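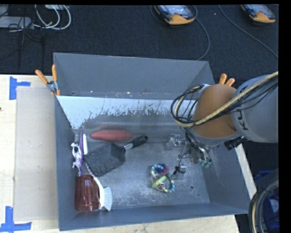
Print this page | E-mail this thread

The Brukmont College Robotics Laboratory is pleased to share an update on its senior student project in bin picking. The posts below cover the work completed since March. (1)

The assignment is the same for every team. Household items are placed in an open bin, and the arm must pick up one item at a time, lift it clear of the walls and set it down outside. No person may touch the bin during a run. (2)

Each team is allowed 10 minutes per run. A dropped item may be tried again if it lands inside the bin. An item that lands on the table or the floor is out of play. (3)

Items are chosen for their differences in shape and surface. A clear red tumbler, a scrub brush, a black-handled paddle tool and a handful of colorful rings ask very different things of the same gripper. Students are encouraged to bring suggestions from home, subject to approval by the laboratory. (4)

Transparent items remain the most difficult for the vision software. Two teams reported that their programs placed the edge of a tumbler well behind its true position. One has since begun to combine several views before choosing a grasp. (5)

Items resting against a wall are the second area of concern. The fingers need space on both sides, and a corner offers very little. Teams may program a gentle push to bring an item toward the middle of the bin. The push counts as one attempt. (6)

Rings are a separate matter. They tend to overlap, and a grasp on one may lift two. Under the current rules, two items lifted together count as a single pick – the second earns no credit, and there is no penalty. (7)

A reminder on cables. Before each session, teams must move the arm slowly through its full reach and confirm that no hose or wire is pulled tight. The check is entered in the logbook with the initials of the student at the stop button. (8)

Bin clamps are to be checked at the same time. A bin that shifts by even a small amount will make the saved positions unreliable, and the team will be asked to calibrate again before continuing. (9)

On results to date: the class has recorded over 500 attempts. Every attempt is kept, including those that failed, and all teams have equal access to the records. Teams may not remove an entry once it has been submitted. (10)

The Irkura team has chosen to study the order of picking. Its program begins with the item that has the most open space near it and returns to crowded areas later. The Lockyer team has taken the opposite approach and starts with the cluster. (11)

Both teams will present their findings to the class. The laboratory takes no position on which method is preferable at this stage. (12)

The final assessment consists of 48 picks per team, scored out of 100. Reliability carries the greatest weight, followed by the written report. Speed is considered only in the event of a tie. (13)

Reports should describe failures in plain terms. A statement that the grasp "did not work" is insufficient. Please record which item was attempted, where it lay and at what point contact was lost. (14)

Program files for the final assessment must be submitted by 2025-04-12. Late changes will be limited to safety corrections approved by the course staff. (15)

Students who need extra time on the arm should use the Fonell booking sheet. Unused time must be released at least one day ahead so that other teams may claim it. (16)

Visitors are welcome to observe the final runs from behind the marked line. Questions on access may be sent to the laboratory office. (17)

Print this page | E-mail this thread

Recent items
Booking rules for shared laboratory equipment
Senior projects: report format and page limits
Calibration workshop for first-time arm users
Irkura and Lockyer teams: project outlines
Open laboratory hours for the spring term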